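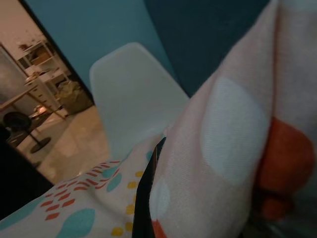 4. Comparing finger sets on soft fabric

This section explains how to compare the narrow finger set with the wide finger set of the Dukell gripper. Do the whole comparison in one position of the arm, and keep the same opening speed for both sets. For soft fabric, judge first the depth of the tip. When the black finger is wedged between two fabrics, as between the pink one and the white patterned one, the wrist view must still show the upper part of the finger. If the tip is hidden, the trial is not valid for the comparison.

4.1 Before the first trial

1. Switch off the arm at the Jurko controller.
2. Mount the narrow fingers and tighten both screws by hand.
3. Switch on the controller and load profile 404.
4. Open the wrist view and the head view together.

Note: Profile 404 is for fabric only. Do not use it with hard objects.
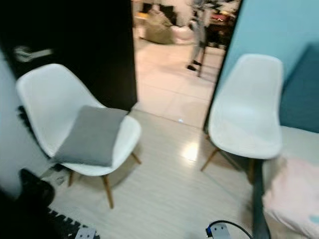
Evanthia Athanasiadis
Gripper Test Engineer

4.2 Setting the head view

The head view is used for distance, so it should include the floor and large pieces of furniture. Two white chairs at a doorway are good references. A blurred picture like this one is enough to check the direction of the view, but not to measure from it.

5. Wait 3 seconds after each movement of the head before you save a picture.
6. Keep the cable and the power adapter on the floor out of the path of the base.

Caution: Stop the arm when a person walks in the next room toward the door.

4.3 Running the trials

7. Close the fingers on one fold and lift slowly.
8. Write the closing force in the trial sheet. If the value is over 400, open the fingers and begin the trial again.
9. Change to the wide fingers, load profile 1261 and repeat steps 7 and 8.

Note: After a change of fingers the zero position is lost. Set it again from the Tools menu, otherwise the two sets can not be compared.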